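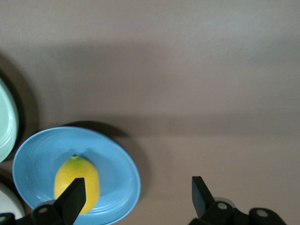 Water rings and dull patches on an old waxed table: strip it or leave it?

Posted in Home and Furniture, 11/6/22
2 replies

istside_gran

We took on my aunt's kitchen table when she moved into the flats at Orbridge. It is solid oak as far as I can tell, with a drawer at one end that sticks. She waxed it every spring and it has built up a sort of yellowy layer, darker near the legs where the cloth didn't reach properly.

The trouble is the top. There are white rings where mugs have been put down, and one large cloudy patch where I think a hot casserole stood. There is also a black mark by the drawer, the size of a ten pence piece, which doesn't feel like anything when you run a finger over it.

I have tried washing up liquid and warm water, which made no difference, and a bit of mayonnaise left on overnight, which made one ring fainter and the kitchen smell. My brother-in-law says to get the sander out and be done with it. I would like to keep the colour if I can. I also don't want to spend weeks on it because we eat at it.

Is it worth trying something gentler first, and what would you put on afterwards? It gets used every day by 3 children. Budget is small.

tremus_joiner

Don't sand it yet. White marks are nearly always moisture caught in the wax or polish and not in the wood. Black marks are different, that is usually water or iron that has got into the oak itself, and no amount of rubbing at the surface will shift it.

I would go about it like this.

Take the old wax off first. White spirit and a soft cotton rag, windows open, work on a patch the size of a dinner plate and wipe it dry before moving to the next. Change the rag as soon as it goes brown. If the build-up is thick, use very fine wire wool (0000 grade) with the white spirit and go with the grain. Don't use ordinary kitchen scourers, and don't use water with wire wool on oak or you will get more black spots. Lay the used rags flat outside to dry before they go in the bin.

Leave it overnight. Most of the rings may well have gone with the wax. If some are still there, there is probably a layer of shellac or varnish underneath, and a ring remover from a hardware shop is worth a go on those. Test it under the table first.

For the black mark, oxalic acid crystals dissolved in hot water. You can buy it as wood bleach. Wear gloves and goggles, keep the children out, and follow the packet. Brush it over the whole top, as otherwise you end up with a pale spot in place of a dark one. Rinse it off well, 2 or 3 times, and let the table dry for a few days. It must be on bare wood to do anything, so if there is varnish on there you would have to strip that too. I would be tempted to live with the black mark.

To finish, I wouldn't go back to plain wax on a table that is eaten at every day. It looks nice but it marks if you so much as look at it. Hardwax oil, 2 thin coats, satin. Foulkes in Tremus sell small tins and one will do a kitchen table with some left over. It can be walked on in a day but give it a full 7 before you put a cloth over it or wipe it down wet.

The sticking drawer wants a candle rubbed along the runners.

nutmeg2000

I had the same on a sideboard and used an iron over a tea towel, low setting, no steam, few seconds at a time. The white ring went. I did it again on a different ring and made it worse, so be careful. Coasters are cheaper than all of the above.

istside_gran

Thank you both. I have done the white spirit on one end and the rings there have come up much fainter, and the colour is lighter than I thought it would be, but I like it. Under the wax it feels a bit shiny so there must be something else on it. The big cloudy patch is still there. I will try the ring remover on that and leave the black mark alone for now. The candle worked on the drawer.

tremus_joiner

If it is shiny underneath, skip the oil, as it won't soak in. Either strip it right back in August when you can have the table outside, or put a thin coat of wax over what is there and use mats.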